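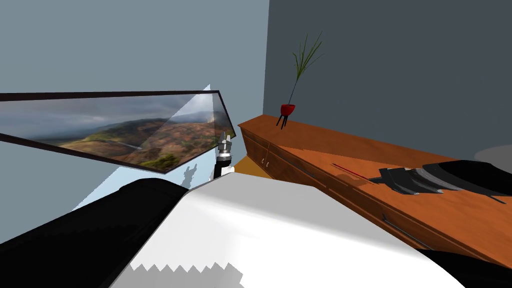
The landscape with the winding pale stretch, road or river.

My aunt Vasiliki Tsakiris swore it was the road to Sirari. Uncle Prudov said river, and they'd been at it for 31 years, so when I drove up in October I knew what I'd be eating dinner to! I took her side (she was cooking).

"A road," I said. "Obviously. Look, it goes uphill."

"Rivers come downhill," he said. "Same hill."

She put down the ladle. She'd walked that road at nearly 70, she told him, in bad shoes, with a goat, and she had the blisters to prove it. He asked which goat. Well, that did it, because it was the Alexiou goat, the one he'd sold without asking her, and we were off on that until 3 in the morning.

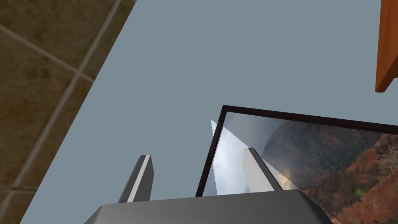 Gray-blue, and plenty of it.

I slept on the couch. When I woke up he was already in the kitchen, peeling her an orange.

"River," he whispered.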